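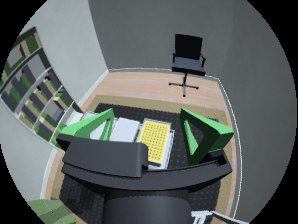
A reader wrote in after last month's post to say that she sleeps fine all week and then lies awake until 3 a.m. the night before a timed practice test, and asked whether she should take something for it. Several other readers have asked nearly the same thing, so the answer gets its own page. It covers sleep in the last four weeks before a big exam, and it assumes you are studying at home in the evenings around a job or classes.

I can't tell you what to take. That is a question for a doctor or pharmacist, and the week of the test is a poor time to try anything new. What follows is routine only.

Step 1: Pick your wake-up time first

Most people start with bedtime. Start with the morning. Find out when your test begins, work out when you would need to be out of bed to eat and get there, and write that time down. If check-in is at 8:30 and you live half an hour away, 6:30 is reasonable.

Get up at that time every day, weekends included. If you currently get up at 9, move the alarm back by fifteen minutes every two days. You will be tired for the first week. Go to bed a little earlier if you are sleepy, but leave the alarm where it is.

Step 2: Set a hard stop for studying

Close the books 90 minutes before bed. Logic problems are bad company late at night – you keep working on them after the light is off. If you are in the middle of a section, mark your place and leave it.

I used the Clumell app on my phone to lock my prep account at 9 p.m. An alarm clock on the other side of the room does the same job.

Use the 90 minutes for anything that doesn't have a score. Dishes, a shower, television you have already seen. Pack your bag for the next day if you leave early.

Step 3: Count your caffeine

Write down what you drink and when for four days. People are often surprised by the afternoon. My own total came to 525 milligrams on a Wednesday, and most of it was after lunch.

The figure usually given as an upper limit for healthy adults is 400 milligrams a day, and some people need to stay well under that. Cut the latest cup first, then the one before it, until you have nothing after noon. Take a week over this. Stopping all at once can give you a headache, and you don't want one during a practice test.

Step 4: Keep a short log

Each morning, write one line: time in bed, time up, and a number from 1 to 5 for how rested you feel. I kept mine in Zinonow, which has a notes field, but paper is fine. Don't log during the night and don't look at the clock. Turn it to face the wall.

Look at the log once a week. Daily numbers jump around and checking them closely can make you worry more.

Step 5: What to do when you are awake anyway

If you have been lying there for what feels like 20 minutes, get up. Sit somewhere dim and read something dull. I used an old Agbeko appliance manual. Go back to bed when your eyes get heavy, and repeat if you need to.

Don't review flash cards. Don't calculate how many hours you have left.

Step 6: The night before

Expect to sleep badly, and plan for it. One short night after several good ones does less damage than most people fear, and you will have adrenaline in the morning. Eat dinner at your normal time, lay out your ID and clothes, and go to bed at your normal hour. Going up two hours early usually means two extra hours of staring at the ceiling.

If you take timed practice tests on weekends, treat each of those nights the same way. By test day the routine will be familiar.

If you have slept poorly for more than a few weeks, or you are nodding off while driving, stop reading study blogs about it and make an appointment.

Filed under: Studying, Test Day, Health

Next in this series: What to eat before a morning exam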